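Ticket 183: Brick sorting cell, Hirncombe site
Opened: Jun 9, 2025
Status: open, awaiting Statdale
Affects: returns bench, early and late shifts

Reported by returns bench. Since the two-arm cell took over sorting of returned building bricks, the bench gets bins handed over with frame pieces mixed in among the ordinary bricks. Early shift had 5 mixed bins and late shift had 7. Before the change we sorted by hand and checked as we went. Now the person on the bench is meant to pack only, so the mix-ups reach the packing stage before anyone sees them.

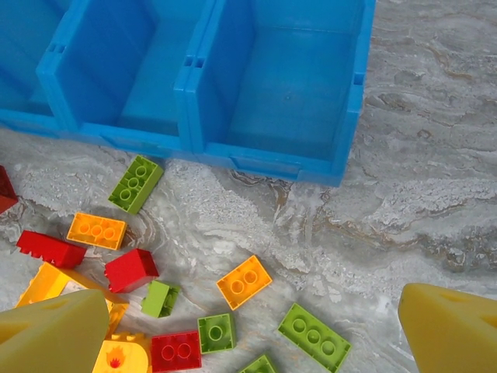
Reply from Clarkico support: please confirm the cell was restarted after the last settings change, and that the bin has three open compartments and sits flat on the worktop.

Bench: yes to all of it. Restarted twice. No difference.

Clarkico support: try smaller loads. Tip out fewer bricks per run and keep them clear of the bin.

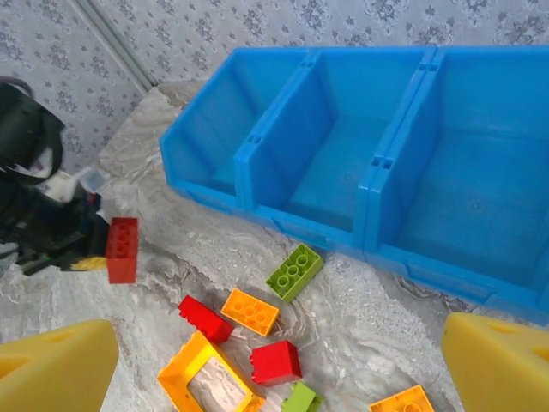
Bench: tried for 2 runs. Fewer drops, same mixing. It also means someone has to stand by and top up the bricks, and that person was moved to packing when the cell came in. We can't do both jobs with the staff on the late shift.

Hirano (line software): the frame pieces were never added to the parts list. The cell treats them as bricks. We can add them, but Statdale has to approve the new list first.

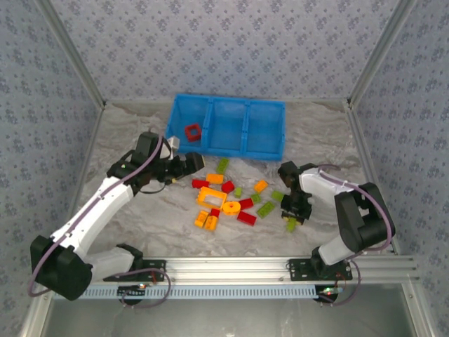
Workaround until then: bench staff pick out frame pieces by hand before each run, with the arms stopped and the guard key out. Allow extra time for this on the rota. Packing targets for the late shift should be lowered to match, and the shift lead has been asked to do that.

Bench also asks that whoever does the picking out gets the cell training now. It is currently booked for September.

Next action: Statdale to approve parts list. Ticket stays open.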